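LANDOW, 13/12/2020 — The Landow Football Club has reached a settlement with Coltanik, the company that installed the playing surface at Hositz Field, ending a dispute over the condition of the turf and the padding along the sidelines.

The club filed its claim in August, after two home games were moved to the Thomas Street ground. The claim said that seams in the surface near the north end zone had lifted and that the padding in front of the lower seats did not meet the terms of the contract. Coltanik denied both points. Under the settlement, neither side admits fault.

Coltanik will replace the turf between the north goal line and the 20-yard line and supply 400 feet of new sideline padding. The company will also pay the club's cost of renting the Thomas Street ground. Other financial terms are confidential. 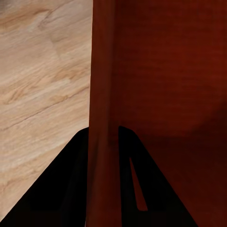

Computer rendering: light wood grain beside a dark red object, with two black gripper fingers at the edge.

Work at Hositz Field starts after the last home game of the season. The lower west section — 537 seats — will be closed while the padding is fitted. The upper section and the ticket office will stay open.

Season ticket holders in the closed section have been given seats on the east side for the club's winter events. Those who prefer a refund can request one at the ticket office until the section reopens. Proof of purchase is required.

An independent inspector chosen by both parties will test the new surface before play resumes. The club will post the test results on its website.

The Landow Football Club plays its home games at Hositz Field and runs youth teams for 300 players.

Media requests should be sent to the club's press office at Hositz Field, Landow.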